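Ernavik Keepsake Chest

Home > Remembrance > Chests and Boxes > Ernavik Keepsake Chest

Item no. 3286
In stock, usually leaves the shop within a week

There comes a time in most families when somebody has to go through the drawers. It might be you, standing in your aunt's spare room with her recipe cards in one hand and a bundle of birthday letters in the other, wondering where on earth it's all supposed to go. You can't throw any of it out, and you can't very well leave it in a grocery bag at the back of the closet either (though plenty of us have, for years at a time, so please don't feel bad about it). We made the Ernavik for those drawers.

It's a good-sized chest with a lift-out tray, meant to hold one person's worth of papers, photographs and small belongings. We started out with something quite a bit larger, more of a blanket box really, and found that people filled it with blankets! The size we settled on sits nicely at the foot of a bed or on a low shelf, and one person can carry it down the stairs without calling for help, even when it's full.

What fits inside

The main compartment takes letters and file folders standing upright, a couple of photo albums lying flat, and still has room on top for a folded cardigan or a favourite apron. We've heard from customers who have tucked in a pair of reading glasses, a curling club sweater, a church cookbook with half the pages stuck together, and in one case the whole contents of a button tin, loose, which the owner says sounds lovely whenever the chest is moved.

The lift-out tray is for the little things. It has six sections, one of them long enough for a wristwatch laid out straight or a string of beads that shouldn't be bunched up. The dividers slide out if you'd like one big space instead. The tray is lined in wool felt, and you can choose grey, moss or a deep plum that is much nicer in person than it ever looks on a computer monitor.

Sizes and details

Length: 40 cm
Width: 30 cm
Depth: 19 cm
Tray: lift-out, six sections, removable dividers
Lining: wool felt in grey, moss or plum
Hinges: soft-close, so the lid won't come down on small fingers
Lock: optional, supplied with two keys
Name plate: optional, brass, up to three lines

About the name plate

Most people order the plate with a name and two dates, and that always looks right. But do have a think before you decide, as there's no rule about it. Some of our favourites have carried only a nickname, or a word the grandchildren used, or the name of the farm. One said "Back in a minute" and we all had a bit of a cry at the workbench over that one. If you aren't sure yet, order the chest without the plate and send for it afterwards. The holes are easily drilled at home and we'll mail you the plate with its two little screws and a paper template, at the same price you'd have paid in the first place.

We're glad to engrave accents and letters from other alphabets too. Just type the wording into the order form exactly as you'd like it to appear, and we'll email you a proof. Nothing is cut until you've written back to say yes, so take your time, and show it to your sister if she's the one who'd notice a mistake.

Choosing between the Ernavik and our other chests

We're often asked how the Ernavik differs from the Atov, and it's a fair question, as they look like cousins. The Atov is shallower and has no tray. It's lovely for a single set of letters or a christening gown, and it costs a good deal less, so if that's all you need to keep, please buy that one and spend the difference on a nice lunch. The Bivex is our document case, with a handle, made for people who need to carry papers back and forth to the lawyer or the bank while an estate is being settled. Quite a few families begin with a Bivex and come back for an Ernavik in the spring, once the paperwork has quieted down and there's time to think about the photographs.

If there are several of you sharing out one person's things, ask us about a matched set. We'll make them up together so that the colour is as close as we can get it, and each one can have its own plate.
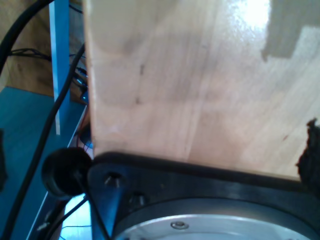
Looking after it

A soft, dry cloth is all the outside needs, now and then. Please don't use spray polish, which builds up in the corners and is a terrible nuisance to get off again. The felt can be gone over with a lint roller or the brush end of the vacuum on its lowest setting. Keep the chest away from heat registers and sunny windowsills, as much for the photographs as for the chest itself, and if you live somewhere damp, leave the lid open for an afternoon once in a while to let everything breathe.

For newspaper clippings and older snapshots we suggest the Athumani acid-free envelopes, sold separately in packs of ten. Newsprint does love to turn everything beside it yellow, and an obituary cut from the paper is often the very thing people want to keep nice.

Delivery and returns

We ship across Canada by regular parcel post, well padded, in a plain outer carton. If it's going straight to somebody as a sympathy gift, tick the box at checkout and we'll leave out the invoice and put in a handwritten card with your message. Orders for January tend to pile up after the holidays, so give us a few extra days then if you can.

A chest without a plate can come back to us within 30 days for a full refund. Engraved plates can't be returned, but if we've spelled something differently from the proof you approved, we'll cut a new one at no charge and send it out the same day.

Questions about wording, sizes or anything else can go through the contact form, and one of us from the shop will write back.

Page last updated July 12, 2019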